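Plistden Grasping Study: Frequently Asked Questions

What did you set out to learn?

Whether a policy trained only on wrist camera video can pick up a light carton without crushing it. We had opinions. They were mostly wrong. 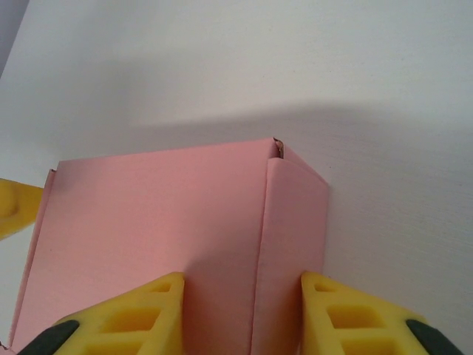

How much data did it take?

900 demonstrations, nearly all of them by Noelia Pacheco, who would like a different hobby.

Why soft fingers?

They give a little when the policy squeezes too hard, and it does squeeze too hard. We tried stiff ones in October and went through a lot of cartons.

Did it work?

On boxes like the training ones, it dropped 2 out of 27. With new sizes it dropped 16 out of 27 – a number Rodrigo Peñalver calls "informative."

Does it know how hard it is gripping?

No. There is no force sensor. It goes by what it sees, like a person shopping for melons through a window.

Can I have the code?

Yes, once Baltasar Casado finishes the readme. Please don't write to ask when.

Whom do I contact about the paper?

Inmaculada Garrido. Questions about the Nustum baseline go to Crescencio Cantero.

Last updated November 8, 2021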